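おままごとキッチンのレンタル よくある質問

Honeoのままごとキッチン貸し出しについて、お問い合わせの多い内容をまとめました。最終更新:2024年12月17日

Q 何歳から使えますか。
対象は3歳以上です。3歳未満のお子さまがいるご家庭では、調理器具などの小物を外してお届けすることもできます。お申し込み時に備考欄へご記入ください。

Q 最短の利用期間はどのくらいですか。
2か月からです。延長は1か月単位で、終了日の前日までマイページで手続きできます。

Q 「Grandia」シリーズはどんなデザインですか。
白いタイル柄の壁に、明るい色の木の枠を組み合わせたキッチンです。濃いグレーのレンジフードと流し台、白い電子レンジが付いています。

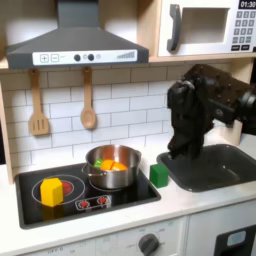

利用者からは、2か月では遊び足りず延長した、最初から長めの期間で申し込めばよかった、という感想が届いています。長期割引は申し込み時に選んだ期間で計算するため、途中の延長分には適用されません。

Q 設置に必要な広さは。
幅128センチ、奥行き36センチの平らな床をご用意ください。扉の開閉とお子さまの立つ場所は別に必要です。

Q 組み立ては自分で行うのですか。
配送スタッフが行います。作業中はお子さまを別の部屋でお待たせください。壁への固定をご希望の場合は、賃貸住宅では事前に管理会社の許可をお取りください。

Q お手入れの方法を教えてください。
水を固くしぼった布で拭いたあと、乾いた布で仕上げてください。アルコールや漂白剤は塗装を傷めます。木の調理器具も水には浸けず、同じように拭いてください。

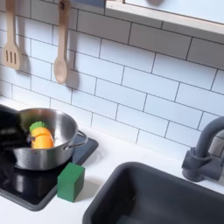
シールを貼った場合は、返却前にはがしてください。跡が残ったときは無理にこすらず、そのままお返しいただいてかまいません。

Q 壊れたり、小物をなくしたりした場合は。
通常の遊び方でついた傷に費用はかかりません。小物の紛失は2点まで無料、3点目から実費をいただきます。

Q 返却の手続きは。
マイページから集荷日をお選びください。8月は集荷が混み合うため、早めの予約をお願いします。箱の保管は不要です。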